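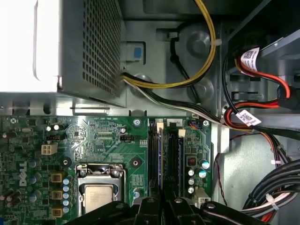

Inside a desktop computer: power supply, motherboard and cables.

How to read an independent investigation report without being taken in

By Edeltraud Bachmann
May 16, 2019

Sooner or later your council, club, union or employer will be in some kind of trouble and will announce that it has appointed an independent investigator. A report follows. It usually has a calm cover, a long list of annexes and a finding that one or two people acted alone. Most readers go to the findings and stop there. Start somewhere else.

Step 1. Find the terms of reference

They are often in an annex, and sometimes you have to ask for them. Read them before anything else. An investigator can only answer the question that was put. If the question was "did staff follow the procedure", you will learn nothing about whether the procedure was any good. The Bronness report is my usual example. It was asked whether a search of the company's offices had been properly authorised, and it found that it had. Who asked for the search, and why, was outside scope. The media release said Bronness had been "cleared". Cleared of what?

Step 2. Work out who paid, and who saw the draft

"Independent" has no fixed meaning. I've seen it used for a retired judge with a free hand and for a consultant who had been on the client's books since 1998. Look for the letter of engagement. Then look for any mention of a draft going to the client "for factual accuracy". That can be quite proper, and fairness often demands that people criticised get a chance to respond, but you want to know who got that chance and what changed afterwards. If there were 2 drafts, ask for both. You may be refused. Write the refusal down.

Step 3. List who was not interviewed

Go through the report with a pencil and write every person named in one column. In a second column, tick those who were spoken to. The gaps matter more than the ticks. A report that assigns a motive to someone the author never met is offering a theory. It might be a decent theory. Treat it like one.

Dinesh Rathnayake, who taught me this when we were both covering the magistrates' court, also marked people who were interviewed with their boss in the room. I do it too now.
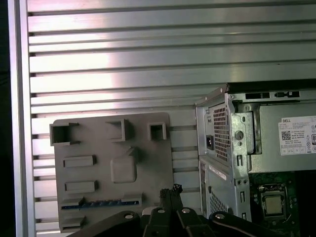 Grey plate against a slotted aluminium panel, with an open Dell desktop beside it.

Step 4. Check the electronic evidence section

This is where reports get vague. "Devices were examined" tells you nothing. You want to know:

which devices
who held them beforehand, and for how long
whether a copy was made first, and by whom
what search terms were used
what wasn't searched

In the Givetti matter the whole section ran to 2 paragraphs, and one of them was a thank-you to the IT department.

Step 5. Follow the verbs

"Found", "accepted", "was told", "understands" and "is satisfied" are different things. Underline them. If the executive summary says "found" where the body says "was told", trust the body – and be suspicious of whoever wrote the summary.

Step 6. Read the recommendations against the findings

Each recommendation ought to hang off a finding. Training for all staff is the favourite, and it tends to appear whether or not a lack of training had anything to do with it. Put a question mark beside any that could be lifted into another report unchanged. Strebel and Oltus, two outfits with entirely different problems, were both told to "refresh their values statement".

Step 7. Ask your questions in writing

Keep them short and send them to the body that commissioned the report, with a copy to the author. One question per line. If you're told the matter is closed, ask who closed it and on what date. Check again in July, or whenever the progress update was promised, and compare it with the list you made in step 3.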